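Review: the Holroyd Giving Journal

I have used the Holroyd journal since December, to plan what our household gives to church and mission. It has 92 pages and a place for prayer beside every sum.
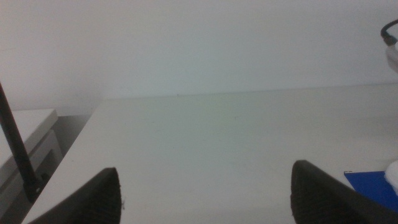
Each month begins with a short Scripture and one question about money. I answer it on Sunday evening, before I look at any bill. The pages have much empty space, as plain as a white tabletop with only a few faint smudges on it, and I write more freely there than in my old notebook. My friend Margit Wallin finds it too bare – she likes printed lines.

The part on tithing is careful and does not scold. I only wish it said more about debt.
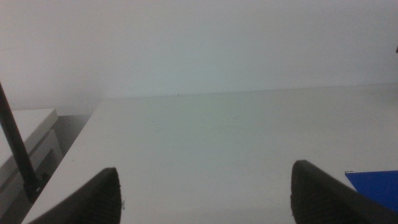
Paper and binding

The cover is strong and the ink does not go through. After four months, three pages have become loose. 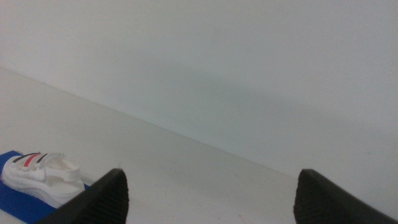 Filed under: Stewardship, Book and Journal Reviews

I would buy it again, but for a couple I suggest two copies. My husband and I write at very different speeds.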